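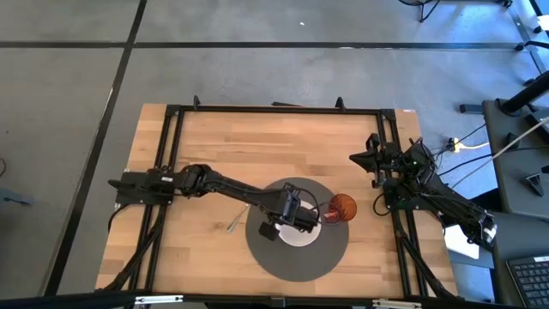
From: Fredy Apaza
To: Early Childhood Equipment list
Date: December 13, 2022
Re: Replacement of ride-on toys at member centers

Dear members,

Thank you to the centers that responded to the May survey. I am replying on the list to the message quoted at the end, as several other directors have written to me with much the same questions.

The shared purchasing program will continue to cover ride-on toys, balance boards and soft climbing pieces in the coming year. Tricycles with chains or pedals remain outside the program and should be ordered by each center from its own equipment budget. The list of approved suppliers is unchanged: Plovell for soft climbers and foam seating, and Wattimena for push toys and wagons. Centers may order from either one or both, but please submit a single form.

On the question of age grading, the program follows the age range printed by the manufacturer. A toy marked for children of three and up should not be placed in a toddler room, even when staff consider it suitable. Where a room serves mixed ages, the youngest enrolled child determines what may be kept there. Londale has asked whether a toy may be moved between rooms during the day. It may, provided that it is stored outside the toddler room when not in use.

With regard to cost, the Plovell toddler climber set is priced at $566 under the current agreement, and the Wattimena four-seat wagon at $262. Both prices include delivery to a ground-floor entrance. Delivery to an upper floor is arranged with the carrier and billed separately. We received requests for over 24 wagons in the last round, and centers that ordered a wagon then will be placed after those that did not.

Worn vinyl covers need not lead to replacement of the whole piece. Plovell sells covers separately for most shapes – the half-moon and the low step are the exceptions – and a center may order them at any time without waiting for the annual round. Please give the color and the product code from the underside label. If the label can no longer be read, send me the length and width of the base.

Items with exposed foam, a split seam longer than a finger's width, or a loose handle should be taken out of use the same day and noted in the room log. Cloth tape is not an accepted repair.

Order forms should be returned to me by email, signed by the center director. Forms sent to the old Nodach address are no longer forwarded.

Sincerely,
Fredy Apaza
Equipment Coordinator

An earlier message to the list read:

> Dear Fredy,
>
> We are reviewing our toddler room at Londale and have 4 foam
> rockers with cracked covers. The foam itself seems sound. Are we
> expected to replace them, or can new covers be ordered?
>
> We would also like to know whether toys from the preschool room
> may be used by the toddlers in the afternoon, when the groups are
> smaller, and whether wagons are still part of the program.
>
> With thanks,
> Director's Office, Londale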